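# What does "in the wild" buy you?

The claim has become so common that people have stopped arguing with it. Give a few people hand-held grippers with a camera on them, send them out to cafes, kitchens and offices, and the policy you train on what they bring back will work in places it has never been. The more places, the better. I have now read enough papers built on this idea to want somebody to slow down.

The one that set me off is the Noltdale report, which went around in June. Svend Østergaard and his coauthors collected demonstrations of simple tabletop grasps in 33 locations, trained one policy on all of it, and compared that with a policy trained on the same number of demonstrations from 2 lab benches. Tested in rooms neither policy had seen, the first won by a wide margin. The headline reading was that diversity of place beats quantity, and that is how it has been cited ever since.

I believe the margin. I have more trouble with the reading.

Start with what changed between the two training sets. The locations changed, yes. So did the people holding the gripper, the objects, the height of the table, the time of day and the amount of clutter. The bench data came from two staff members who had been doing this for months and who moved, by the authors' own account, in nearly the same way every time. The field data came from a larger and much less practiced group. Sloppy hands produce a wider spread of approach angles, and a policy that has seen many approach angles recovers better from a bad start. You could get some of that on a lab bench by telling your operators to be less tidy. The report has no condition that would tell us how much.

Then there is the test itself. Success meant that the object left the table and stayed in the fingers for a short hold. That is a fine definition for a sponge. It is a poor one for anything you would care about squeezing, spilling or dropping on a second try. In 404 trials there isn't a single reported measure of how the object was held. A bottle pinched near the cap and one held square across the body both count as a one.

The background argument bothers me most. We are told that busy rooms teach the policy to ignore what doesn't matter. Look at what a busy room puts in view.
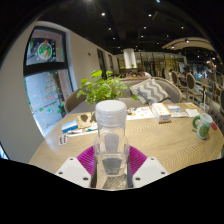 A clear bottle with almost nothing in it is a hard object for reasons that have little to do with the cafe around it. You see the table through the wall, and the colored part behind it as well. If a policy learns to close on this bottle, I want to know whether it found the bottle or found the white cap, which is the easiest thing on it to see. A sofa, a potted plant and people in the distance won't settle that. A second bottle with a different cap would, and so would the same bottle moved in front of something plain. Those are cheap experiments that could be done in an afternoon without leaving the building.

Defenders will say that with enough scenes these shortcuts wash out. Maybe. The Frandsen follow-up is usually cited as proof, and it does add 145 new objects. But it adds them in new places, by new people, all at once, so we are back where we started with a larger pile. When the score goes up, everyone gets to credit the factor they already liked.

I don't want to be unfair to Østergaard. His team released the failures along with the successes, which few groups do, and most of what I'm complaining about I could only find by going through them. Transparent objects failed more often than any other class, in the familiar rooms and the new ones alike. That result sits in an appendix table with no comment. I'd have put it on the first page — it suggests there is a kind of difficulty that new rooms don't touch.

Gener and Plukum are both now planning collections several times this size, on the strength of the same argument. Before they pay for the travel, I would like one of them to hold the operators fixed and vary the room, then hold the room fixed and vary the operators, with the same objects in both arms. Score the grip as well as the lift. If the room still comes out ahead, I'll stop grumbling and cite it like everyone else.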